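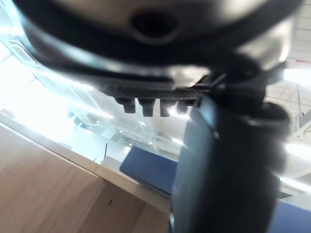

How long should you let sourdough rise overnight in a cool kitchen? Around 10 hours is what works for me, and I start checking the dough as soon as I'm up.

I learned on my aunt's old loaf recipe from Lalldale, which calls for 920 grams of flour and feeds the whole street – I halve it now, bless her.

My December loaves were slow, slow, slow. I finally moved the bowl on top of the fridge and gave it another 90 minutes, and oh, what a difference that made!

If your dough feels sticky, friends, please don't pile on more flour. Cover it, go have your coffee, and come back in 30 minutes – it'll be much nicer to handle.

Rye loaf next, if the store has any rye left.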